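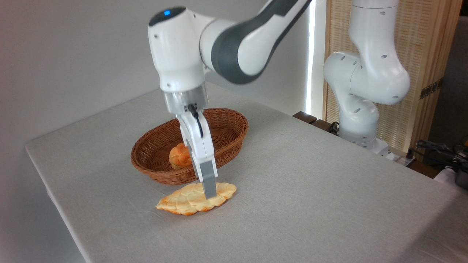 Home Contents Previous Chapter Next Chapter Glossary

Chapter 7
Bread at the Table: Shapes, Baskets and Linen

7.1 Scope of the chapter

Chapters 5 and 6 followed bread from the mixing bowl to the cooling rack. The present chapter begins where the kitchen's work ends and deals with bread service: the selection of shapes, the choice and loading of the basket, the preparation of the cloth, and the position of bread on the table before and during a meal. Slicing at the table is treated in Chapter 8. Butter, oil and spreads are treated in Chapter 9, except where they affect the cloth.

The student should already be able to name the parts of a loaf (crust, crumb, base, shoulder, score) and to judge whether a loaf has cooled enough to be served. Readers who skipped Section 6.4 should go back to it. Bread placed in a lined basket while still giving off steam softens at the base within minutes, and no arrangement described below will correct this.

7.2 Terms

Bread service. All handling of bread between the cooling rack and the diner's plate.

Basket. Any open container used to present bread. In this book the word means a woven container unless otherwise stated.

Rim. The finished upper edge of a basket. A rolled rim is thicker than the wall below it and is the usual point of grip when a basket is carried.

Flare. The outward slope of the basket wall. A low wall with a wide flare shows more of the contents and holds less.

Lobed loaf. A loaf baked from several rounded portions of dough that join during proofing or baking. The joints are visible as valleys between the lobes, and the loaf is normally torn along them.

Knotted roll. A single-portion roll formed from a rope of dough that is twisted or tied before proofing.

Drop. The length of tablecloth hanging below the table edge.

7.3 Shape and portion

The shape of a bread determines how it is divided, and the method of division determines where it should be placed. Three cases cover most table service.

Single rolls need no division. They are placed in the basket and taken whole. A knotted roll should be set with the knot upward, both for appearance and to protect the thinner crust at the joints from rubbing against the weave.

Lobed loaves are divided by hand. They need clear space on at least one side so that a diner can hold the loaf steady while tearing. A wide, flat lobed loaf rarely fits an oval basket without bending. Two solutions are accepted: to separate the loaf into lobes in the kitchen, or to serve it whole beside the basket. The second keeps the crumb from drying and is preferred for small tables. Where house rules do not allow bread to rest directly on the cloth, a board or folded napkin is placed beneath it.

Long loaves are divided with a knife and belong on a board. They are not considered further here.

Crust finish also matters. Egg-washed crusts are glossy and shed few crumbs but mark easily when stacked. Floured crusts may be stacked but will leave flour on dark cloth. The two should not share a basket.

7.4 Selecting the basket

An oval basket suits a rectangular table because its long axis can be aligned with the table or set across it. A round basket has no such axis and is better kept for round tables. The wall should be low enough that a seated diner can see a single roll without leaning forward.

Weave affects cleaning more than appearance. A tight weave holds crumbs on its inner surface, where they can be brushed out. An open weave lets crumbs pass through to the cloth. For service on pale linen, a tight weave is recommended. Baskets are brushed dry after each use and wiped with a barely damp cloth once a week. They are not soaked. Wet wicker swells, and the rim is the first part to loosen.

Color is a lesser matter. Reddish-brown and dark brown baskets give good contrast with pale cloth and hide staining from butter. Unstained willow darkens with use and should be replaced in full sets, or the difference between old and new will be plain.

7.5 The cloth

Linen in pale gray, cream or white is the common choice for bread service. Pale gray shows flour less than black and grease less than white. The cloth is ironed slightly damp, rolled instead of folded where storage permits, and laid with an equal drop on opposite sides. At the corners the cloth should fall freely. Tables with rounded corners cause fewer sharp creases and need less adjustment.

7.6 A worked case

The dining room at Te Moana kept a record of its bread service under Elsie Kereama, beginning in February. Over the period of the record, 1673 rolls were sent out in baskets and 1207 were taken by diners. The remaining 466 came back to the kitchen, a return rate of 27.9 percent. Kereama reduced the standard load to two rolls per basket and allowed refills on request. The record ends before the effect of the change could be measured, and the student is asked in Exercise 7.3 to propose a method for measuring it.

Keegan Hollis, reviewing the same record for the Merkden training kitchen, pointed out that returned rolls were counted without regard to shape. Knotted and plain rolls may be refused at different rates. A revised tally sheet with separate columns is given in Appendix C.

7.7 Setting the basket

1. Lay and straighten the cloth. Check the drop on all sides.

2. Place the empty basket slightly off

Back to top
© Skurkora Press. Contact: Permissions Desk
14 shares 2 comments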